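Horora Finger Service Kit for Two-Finger Parallel Grippers
Part no. 487
In stock - ships from our Villalobos warehouse

Replacement fingers and wear parts for the Horora bench arm and other small arms that use the Juren mounting pattern. Change the fingers every 2,000 hours of running, or sooner if the tips are chipped or no longer meet squarely when closed.

What's in the kit
1 pair of fingers, black
2 guide rails
4 finger screws
1 tube of rail grease
1 alignment gauge

Fitting
Park the arm with the gripper pointing down and clear of the work surface. Switch off at the controller and lock it out. Take off one finger at a time and wipe the old grease from the rail before you fit the new one. Put in all the screws by hand first, then tighten them in turn. Close the gripper on the gauge - you should feel the same drag on both sides.

After fitting, teach the pick height again. New fingers are often slightly longer than the worn pair, and a pick point that was fine last week can put the tips into the tray. Run the new points in the Skendley simulator before you run them on the bench.

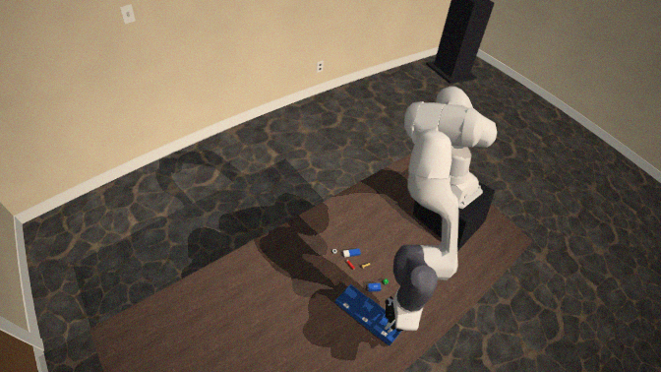
Go through every tray position at low speed, including the ones at the ends. Small pegs and nuts need a lower grip than bolts lying on their side, so save a separate height for each part type.

The long-finger version is part no. 355. The gauge fits both. Grease is also sold separately.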